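Osteck Tabletop Manipulation Program – Progress Report, January
Work package 2: Demonstration collection

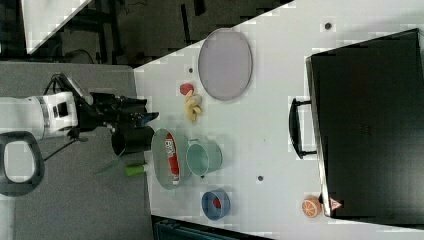
Status of collection

The Tapley station recorded 367 demonstrations this period, of which 148 passed review and were released to training. Most rejections were for late gripper closure or for dropped frames in the camera stream. Objects in use include toy food, a bowl, plates and a green metal pot. Layouts are changed between episodes, and large items such as the black case are left on the table as obstacles.

Labeling

Elix segments each episode into reach, grasp, transfer and release. Two annotators mark every episode independently. Disagreement remains highest on grasp onset, mainly for small objects placed near plates.

Open issues

Placement is biased toward the half of the table nearest the arm – the Fistska sampler will be reweighted before the next block. Camera calibration drift is checked at the start of each shift.

Next period

Add pot and bowl transfers. Repeat the rejected layouts. No change to budget is requested.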